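4. Object Placement on Shared Work Tables

4.1 Tables and inventory

The tables considered in this section are the ones used at the Sercombe site for mixed work: writing, sorting, short meetings and eating. All have light wooden tops with a visible grain and no fixed storage. Objects that stay on them between sessions are therefore carried by other objects, or they stand directly on the wood. We call the first group supported and the second group free.

The inventory was taken in a single pass. It lists 1432 object placements over 145 table layouts. A placement is one object in one position. An object that holds others, such as a cup with pens in it, is entered once for itself and once for each item inside. Items that could not be told apart without lifting the holder were entered as a group. Layouts were recorded as found, and no table was straightened before recording.

Coding followed the Plandulus scheme, which assigns each object to a support level. Level 0 is the table surface. Level 1 is anything resting on a level 0 object, and so on upward. The scheme was written for kitchen counters and has no entry for writing tools, so we added one. We also split its single container class into open, mesh and closed containers, as the three behave differently when a user searches for something by eye. Mesh walls let the contents be seen in part — often enough to tell a pen from a pair of scissors, seldom enough to tell one pen from another.

4.2 Plates used as trays

The most frequent departure from expected use involved tableware. Plates with a raised rim were found under objects that had nothing to do with food: cups of pens, tape, small boxes, keys. In 81 layouts at least one plate served in this way. Users who were asked about the habit gave two kinds of answer. Some wanted a boundary, so that loose items would stay together when the table was wiped. Others had put the plate down for a snack, finished it, and set the next thing on it without much thought.

Both accounts agree with the positions recorded. Plates of the first kind tended to sit away from the table edge, with the holder placed near the middle of the plate. Plates of the second kind stood closer to a chair and carried their objects off center. The distinction is not sharp, and we did not code it as a separate variable. Aurélien Texier, who coded the layouts a second time, disagreed with the first coding mostly on plates that fell between the two.

Rim height matters more than diameter. A flat plate does little to stop a cylindrical holder from being pushed off, and users seemed to know this; flat plates rarely appeared under pen cups. The Kekik and Daza trays supplied with the tables, which were meant for this purpose, were mostly found stacked on shelves and are excluded from the counts.

4.3 Drinks next to writing tools

Drinking bottles were the most common free objects. They were nearly always upright and capped, and were put down wherever the hand happened to be. Because a bottle is picked up and set down many times in a session, its recorded position says little about where it belongs. The distance between the bottle and the nearest supported object is more useful. A short distance means that the hand going to the bottle passes close to the other object, and a tall, narrow holder is then at some risk of being knocked.

Figure 3 gives a layout with both elements. The pen holder is a supported object at level 1, its contents are at level 2, and the bottle is free. The marker stands at a slant and rises above the rim of the cup, which adds to the height of the assembly and shifts its weight slightly to one side. The red item inside was coded as a writing tool or clip, class uncertain.

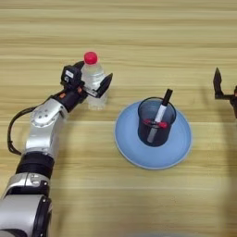 Figure 3. Water bottle with red cap standing on the table surface (level 0, free); black mesh pen cup on a pale blue rimmed plate (level 1, supported), holding a white marker with a black cap and a red item.

4.4 Effects on clearing the table

The support levels predict the order in which a table is cleared. Free objects at level 0 went first in most cases, bottles ahead of everything else. Supported objects followed, and here the plate changed the procedure. Where a plate was present, users usually lifted it with the holder still on it and moved both in one action. Where the holder stood directly on the wood, loose items beside it were gathered into it by hand before it was moved.

Carrying plate and holder together saves a step but has a cost. The holder can slide toward the rim when the plate is tilted, and long items leaning to one side move first. Several users steadied the cup with the free hand, which left them unable to take the bottle on the same trip. On tables without plates, bottle and pen cup were commonly carried together, one in each hand.

A second effect concerns the return of objects. Plates moved as trays were put back as trays, even when they had come from the kitchen shelf. By August the kitchen was short of small plates, and the site manager asked for them to be returned. Cups without a plate were put back with more scatter in position, and the loose items were less often beside them.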